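Notes pour l'intervention « Le lavabo, ce petit théâtre »
Créneau de 9 h, salle du fond. Parler lentement, le café n'aura pas encore agi.

Ouverture. Demander à la salle qui a rangé son lavabo ce matin. Attendre. Laisser le silence s'installer, baisser les yeux sur mes feuilles.

Rappel historique, très court. En 1778, on se lavait avec un broc et une cuvette, et le meuble de toilette tenait dans un coin de chambre. Aujourd'hui nous avons un plan de vasque large comme un bureau de notaire et nous n'y trouvons plus la brosse à dents. (Pause. Si personne ne rit, enchaîner sur Pondau.)

L'enquête Pondau : près de 700 foyers interrogés sur ce qui traîne au bord de leur vasque. Le dentifrice arrive en tête, loin devant. Ne pas lire tout le tableau, ils l'auront dans le dossier.

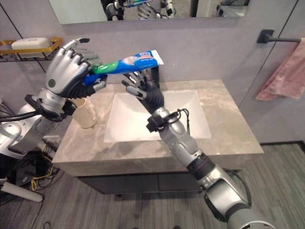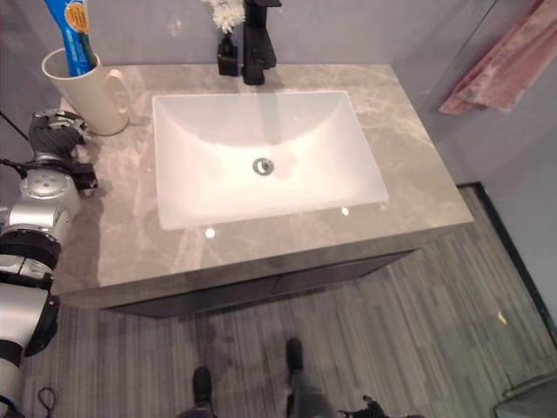 Un plan veiné, une vasque blanche encastrée.

Le problème du tube. Couché, il roule, il colle, il finit dans la vasque. Debout dans un gobelet, il a l'air de quelqu'un. Chez Ikatia, on m'a vendu un support dédié, ventouse comprise. La ventouse a tenu une nuit. Depuis, j'ai repris une tasse, et je recommande la tasse à tout le monde, y compris aux gens d'Ikatia.

La règle du fond : les objets debout contre le mur, le devant du plan libre. On nettoie d'un coup d'éponge, sans déménager. Insister, c'est la seule chose qu'ils retiendront.

Les fleurs. Quelqu'un demandera. Oui à un petit vase, à condition de changer l'eau. La gamme Politis est jolie mais bascule dès qu'on éternue. Le modèle Widow, noir, plus lourd, a survécu à mes neveux.

Tiroirs : sauter si on a dépassé la demi-heure. Sinon, l'anecdote des onze peignes, version courte.

Questions. Pour celle sur le bouchon du tube, répondre que je ne fais pas de médiation conjugale. Penser à rendre le micro et à récupérer ma tasse.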